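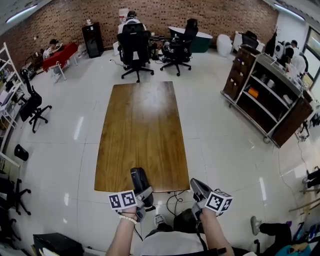
Workshop notebook / Furniture & fit-out

July, 4:40 pm. Second coat of oil on the long table, the Mersha batch. 25 minutes, then wiped back along the grain. Leave it overnight – no cups, no tape.

Tekle wants the red-topped desk kept at an angle, so I left it. Office chairs: 12 casters ordered from Drulero, soft ones for the tile. Nazmiye has the invoice.

To do: get the cables off the floor by the brick wall before Sumeya mops. Ask Kittipong if the shelving can take another box or if we start on the cabinet.

Standholm workshop notes – contact Mebrat Gudeta | Back to top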